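Grillow 0.0% Lager – 12 pack, by Plunley

In stock. Ships in 2 working days.

If you're cutting down, or off the drink altogether, or just driving home after the game, this is the one we sell most of. Tastes like a proper lager. Bit of malt, bitter at the end, not too sweet. Some of the 0.0 stuff tastes like wet bread, this dosen't.

Brewed by Plunley in small runs of 800 cases. October batch sold out, new batch landed Nov 28, 2025. Same recipe, slightly more hops.

What you get
12 cans, 12 fl oz each
Plain carton, no big logos – a few customers asked for that
Best before date on the base of each can

Good to know
A lot of people in recovery stay clear of anything that tastes like beer, even at 0.0. Your call. If the taste is a trigger, go for the Hudura ginger or the Hudura bitter lemon instead, both on the soft drinks page. Same price, same shipping. Not sure? Ask your counselor or sponsor first, we're a drinks shop.

Serve very cold. Tall glass. Don't freeze the cans, they split.

Subscribe
Every 3 weeks or every month, skip whenever. Cancel from your account page, no phone call. We have 3,000 subscribers on the no-alcohol list now so order early if you want a full case for the holidays.
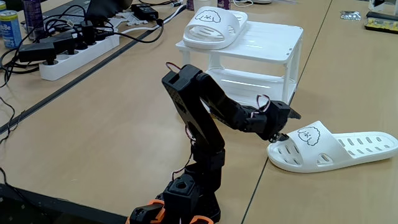

Black arm with orange brackets, white slipper on the tabletop.

Returns
Unopened cartons only, within 30 days. Dented cans – send a photo and we'll replace them. Leave the dented ones out of the fridge till you hear back.

Questions about this product go to Rui Matos at the Matos store desk, use the contact form. Replies same day mostly, slower over the holdiays.

Also bought with this: Hudura ginger 6 pack, Grillow 0.0% Amber, Plunley tall glass (set of 2)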